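Actors and a set hand wanted for our new play, Justindale

Hello, I'm Paraskevi, and I direct plays for Kouris, a small company that likes family stories with too many people in one kitchen. We open in January and I still need two performers and one person who's good with a paintbrush.

Justindale is about a widower, his grown-up daughter and the lodger she brings home without asking. Stelios Moschos wrote it, and he's still fiddling with the second act, so expect new pages. It runs with one interval and there's a fair bit of Greek in it (I can help with that).
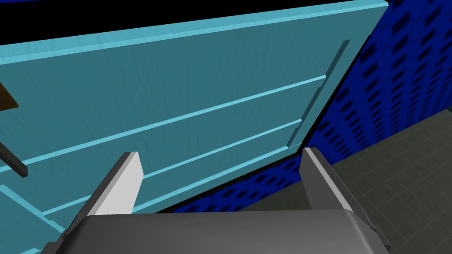

The daughter, Lena, is in her thirties and hardly ever off stage. I'd love someone who can be funny while she's furious. Most of her big scenes happen in the kitchen, and I want the cupboards to have the feel of that turquoise front with the paler rails across it – cheerful, a bit much, exactly what her mother would have picked. The lodger can be any age and needs to sing a little, badly is fine.

Rehearsals are in the evenings from 7pm, above the old Kudulach shop. Actors get 2417 pounds for the run and the set hand gets 580 less, paid in two parts.
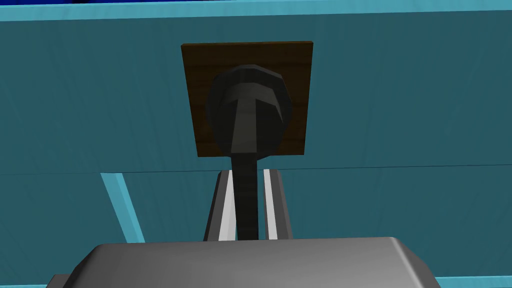 The set job suits somebody patient. You'd be working with Melina Karagiannis, our designer, who cares very much about doors and what people do with their hands on them. She likes plain, chunky things such as the dark grey knob there, with brown wood behind it and a teal wall, and you'd be painting a lot of wall. No training needed, but please don't mind ladders.

To apply, drop me a few lines about yourself and which job you're after. Actors, add a short speech you enjoy, no longer than five minutes. Leave it at the Kouris office or hand it to Markos at the box office before 5pm.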